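Enthorpe shared workshop, gripper build night, minutes for November

We started at 7.20 with a full kettle and no biscuits, so I'll be brief(ish). Last month's minutes were agreed once I'd fixed the spelling of Encarnación's surname, which I had managed to get wrong twice — sorry! Most of the evening went on the hand-held pair and what we want them to do by spring.

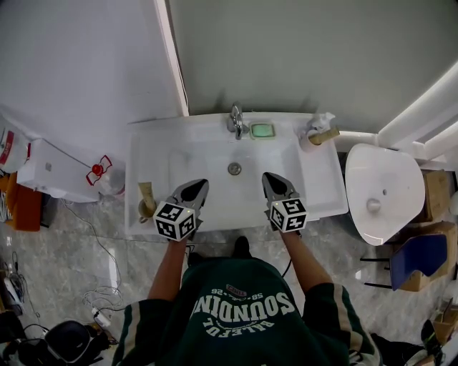 Minutes taken and typed up by Dong-hyun Ji
Enthorpe workshop, build group

1. The hand-held pair. We've been calling them Ko left and Ko right and it was agreed to stick with that, mostly as the folder is already named that way. Both have their marker cubes on. Encarnación Soler asked if the cubes could be fixed with screws and I said yes, but I'd like to print a thicker base first. I'll do the left one and we'll see how it feels before I touch the right.

2. Jaws. Long chat about this one! I like the pointed housing, Encarnación thinks the tips are too hard for anything thin, and we went back and forth for a good while. We settled on trying a softer tip from Wedia, four of them, 37 pounds with postage. She'll order. If they're rubbish we can go back to what we have.

3. Things to pick up. We want a list of everyday stuff that covers stiff, squashy and slippery. Soap, sponges and paper bags are on it already.
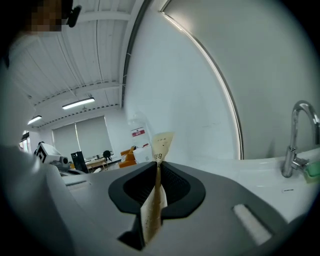 I'd also like something with a handle, and Encarnación wants a tea towel, folded and unfolded, counted as two separate jobs. Agreed. We'll aim for 20 goes at each before changing anything, and whoever is writing the notes puts down the misses as well as the good ones.

4. Software. Hirnavis (our sorting script, for anyone new) fell over at file 1281 when I ran it at home. I think it's a clash in the file names and I've got a fix half written. Encarnación offered to look at it with me, gladly accepted.

5. Cables. Please label both ends. I spent some 20 minutes at home last week chasing a lead that belonged to my own printer.

6. Any other business. The big drill bit set needs to go back on its hook. Encarnación has a spare vice if we can find bench space for it — left until next time, when I'll bring a tape measure.

Jobs: me, thicker cube base and the script fix. Encarnación, jaw tips and the tea towel. Closed at 9.05. Next meeting same time, and I'll bring biscuits.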